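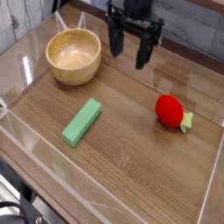 A small workshop in the Verow district has spent the spring and early summer teaching a robot arm to tidy up, and on Wednesday it opened its doors so that anyone who fancied a go could do some of the teaching.

The workshop is called Stivby, and its project, Melleo, is built on a simple idea. Someone who wants a robot to do a job should be able to show it the job. No programming, no long setup, just a person moving the arm through the motions until the computer has seen enough to try them alone.

"People come in thinking they need to know math," said Achilleas Gavalas, who started the project in March. "They need to know how to put a thing in a bowl. Everybody who walks in here knows that already."

The bowl in question is wood, with a thick rounded rim, and it sits toward the back of a clear-walled tray on a wooden tabletop. Sharing the tray with it are a pale green block and a plush strawberry with a leafy felt top. Over them hangs a black gripper with two fingers. The job is to pick up the strawberry, or the block, and put it in the bowl. That's the whole thing, and it is far more absorbing than it has any right to be!

Visitors could teach in 2 ways. In the first, the motors are relaxed and the person takes hold of the arm and walks it through the task, a bit like guiding a child's hand along the letters of the alphabet. In the second, the person sits at a separate desk and works a small hand controller, and the arm copies each movement. Both kinds of session are recorded from start to finish, along with the view from the camera at the table, and both end up in the same pile of lessons.

Guiding the arm by hand is the easier one to pick up. Most visitors got the hang of it on their first try. The trouble is that a person's own hands and sleeves keep getting into the camera's view, and the arm will have to do without those hands later on. The remote controller takes longer to learn, but the recordings are cleaner, and they show only what the robot itself can see and reach.

I tried both. By hand, I had the strawberry in the bowl quickly and felt very pleased with myself. By remote, I stopped well short of it, went too far to the left, came back, closed the fingers on nothing and had to start over. Depth is the hard part. From the chair you know perfectly well where the strawberry is, and still the gripper ends up a thumb's width behind it. After a while something clicks, and you stop thinking about the controller and start thinking about the fruit.

A boy who took the chair after me did it without a pause and asked if he could do it backward, taking the strawberry out again. He could. That recording was kept too, under a separate label, for a later lesson on emptying the bowl.

The block and the strawberry were picked to be as different as possible while still fitting between the fingers. The block has flat sides and sharp corners, and the gripper has to be turned to match the way the block is lying. Come at it crooked and it swings around, or slips out and lands at a new angle. The strawberry is soft and forgives a poor grip, but it has no flat side to line up with, and its leaves can fold under a finger and throw off the hold.

"The block teaches it to turn its wrist," Gavalas said. "The strawberry teaches it to calm down about being exact. We want both habits in there."

Between turns, a helper moves the objects to fresh spots in the tray. This turned out to matter a great deal in the early weeks. The first lessons all began with the strawberry in the same place, and the arm learned to go to that place very nicely, whether or not there was a strawberry in it. Now the objects are shuffled before each recording, sometimes close together, sometimes far apart, sometimes with the block lying across the path to the bowl.

The tray's clear walls keep things from rolling off the table and save a lot of bending down. They also shine, and the team has had to think about lighting more than it expected to. Sun from the street side of the building used to put bright streaks across the walls in the late afternoon, and lessons recorded in the morning did not carry over well to those hours. Recording is now spread through the day so the arm gets to see a bit of everything.

By the start of the open day the project had 79 good recordings of the strawberry task. The goal was 100, and visitors got it there before closing, with a round of applause for the last one. Recordings with a fumble in them are not thrown out, either. If the person drops the object and then recovers it, the lesson goes into the set, and the team says these have been some of the most useful of all. An arm that has only ever seen perfect pickups has no idea what to do after a bad one.

The arm was then given its turn. Training on the new lessons takes overnight, so the public got to see the version made from earlier recordings. It had 3 attempts at the strawberry, each from a different starting spot. The first went in cleanly. On the second the fingers closed early, opened, waited for what felt like a very long moment, moved forward a little and closed again, this time with the strawberry between them. That got the biggest cheer of the day. The third ended with the strawberry balanced on the rim and then rolling back down into the tray – close, but no fruit.

Watching it, you notice how much of the teachers there is in the way the arm moves. It pauses above the object before going down, a small hover that has not been written into any program. It comes from the people at the controller, nearly all of whom stop there for a second to check their aim. Gavalas says he can tell which lessons were his because he always approaches from the right.

There is a practical side to all this. Stivby shares its building with Yimyam, a small company that packs mixed boxes of snacks by hand, and the 2 neighbors have been talking about whether an arm taught this way could help with the dullest part of the packing. The items change nearly every month, and a machine that needs to be reprogrammed for each change would spend most of its life waiting. One that could be shown the new item over a morning, by the people who pack it now, might be worth having.

Nothing has been agreed, and the team is careful about what it promises. A table with a bowl, a block and a strawberry is a long way from a packing line. The arm is slow, and it still has bad days. Move the bowl to a corner it has not seen before and it may carry the strawberry to the old spot and let go. The next batch of lessons will have the bowl in many more places, and after that the team wants to try telling the arm which object to pick up, so that it has to choose between the two.

A few of Yimyam's packers came over on their lunch break to have a go, and they were among the best teachers of the day, fast and very steady. One of them pointed out that she never lifts anything higher than she needs to, and that the arm was wasting time by swinging everything up so far. The team looked back through the recordings and found she was right – nearly every visitor had lifted the strawberry much higher than the rim of the bowl, probably out of nerves. Her own lessons, low and quick, will go into the next round of training, and it will be fun to see if the arm picks up the habit.

For anyone who would like to try it, the workshop plans to keep the teaching desk open to walk-in visitors one afternoon a week through the summer. No booking is needed for the hand-guided lessons. Remote turns are first come, first served, and there was a line for them most of the day. Children are welcome with an adult, and there is a step for those who can't see over the table. Each visitor who adds a lesson gets to put a name or nickname on it, and the list is pinned up by the door.

The new version of the arm's training, including the lessons from the open day, will be shown at the first walk-in afternoon. The strawberry will be back in the tray, and the bowl will be somewhere new.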